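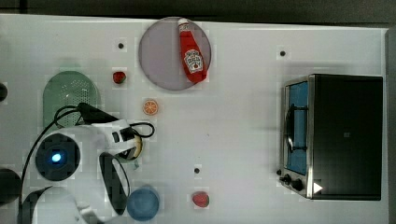

A toaster oven, a colander, a blue cup and a lot of toy food: the arm at its table, with the orange slice next to the gripper.

Put the kettle on before you start. That was the advice in the welcome email from Brultamau, the company that will rent you a robot arm and a tabletop's worth of lessons for it, and it turned out to be the most useful line in the whole pack. Tidying a table this way is a job for an afternoon.

The product is called Tazi. It is sold as a "kitchen learner" for small caterers, care homes, colleges and what the brochure calls curious households, and for the past few months the firm has been showing it off from a unit on the Edton trading estate outside Ramthorpe. You can go and see it by appointment. I went twice, once in the morning when the staff were fresh and once at four o'clock, when the arm had been at it all day.

The pitch goes like this. You pay £164 a month for the arm, the software and support. You show it a task by guiding it through the motions again and again, and after enough goes it does the task by itself. The brochure recommends 200 demonstrations for each new job. It doesn't say how long a demonstration takes, so I asked, and was told it depends. On my first visit, moving one item from one side of the table to a plate took the better part of a minute when it went well. You can do the sum yourself, and then add the time spent putting everything back where it was so that you can do it again.

Most of the food on the table is the kind you find in a child's play kitchen. There is a strawberry, a slice of orange, a tomato. There is a bottle of ketchup, and a plate to put it on. The firm likes toys because they don't bruise, don't go off and weigh next to nothing, all of which are good reasons if you are running a showroom. They are less good if you are running a kitchen. A real tomato has some give in it and a real ketchup bottle has a weight that shifts as it is tipped. I asked whether I could bring my own fruit on the second visit. I could, they said, but it would count as a new task.

Those two words come up a lot. A bigger plate is a new task. So is a mug in place of a cup, or a tablecloth. Opening the toaster oven is a new task, and a long one, and although the oven sits on the table taking up a good share of the room, I did not see its door opened on either visit. The arm can be taught to do it, I was told, and there is a film on the website of it being done. The film is speeded up, which is mentioned in small type at the end.

To be fair to Tazi, what it does learn it does with some charm. It goes down slowly, stops, seems to have a think and closes on the thing it is after. When the strawberry went on to the plate at the third try I caught myself being pleased for it. The gripper is gentle. The arm is quieter than I had expected, more of a hum than a whirr, and you could hold a conversation over it. The staff plainly do, since they spend their days beside it.

But charm at £164 a month needs looking at. Brultamau says the arm managed its standard table-clearing test 1,822 times over the summer. I asked how many times it had tried. The answer arrived two days later by email and said that figure was "not tracked in the same way". Perhaps it isn't. It is an odd thing for a company that sells learning by repetition not to have to hand, and until it turns up I would treat the other number as decoration.

My own tally is small and proves little, but I kept it. Over the two visits I watched 52 attempts at picking up a single item and putting it somewhere else. The morning ones went well and were mostly done on the first reach. In the afternoon the sun had moved round to the big window and the arm began closing its fingers a little short of things. A blind was lowered and matters improved. I have worked in a few kitchens and never known one where you could count on the light staying put, what with fridge doors, steam and people leaning over.

Then there are the cables. They loop around the arm with a fair bit of slack, and they have to, or it couldn't turn. In a showroom with a clear white table this is merely untidy. On a worktop with hot pans about, I would want them clipped down, sleeved or otherwise out of the way. The setup guide gives cable routing one paragraph. It gives the choice of coloured stickers a page and a half.

Cleaning gets even less. The guide says to wipe the white parts with a damp cloth and keep liquid away from the fingers. Anyone who has had a visit from a food hygiene officer will have questions about that, starting with the gaps around the joints. Brultamau's reply is that Tazi is for learning on and is not yet meant to touch food that people will eat. I had to read the brochure again after hearing this. The word "yet" isn't in it. Nor is the rest of the sentence.

So who is it for? A college might get its money's worth. Students would learn how these machines are taught, how fussy they are about small changes, and how much patient human work sits behind a thirty-second film. That is worth knowing, and the teaching software is well laid out, with big buttons and plain wording. I picked it up in under an hour. For a college I would still ask for a termly price, as the contract runs for a full year and the arm will spend August under a dust sheet.

For a care home or a café, I can't see it. The work that eats up time in those places is wet, heavy, hot or all three, and happens in a hurry. What Tazi offers is slow, dry and light, and someone has to stand next to it. The firm says a new version with a second arm is coming in September, at over twice the monthly fee. It will be able to hold the colander steady with one hand and fill it with the other.

Tazi kitchen learner, from Brultamau. £164 a month on a twelve-month contract, including support by phone and email. Delivery and setup are extra. Showroom visits at the Edton estate, Ramthorpe, by appointment.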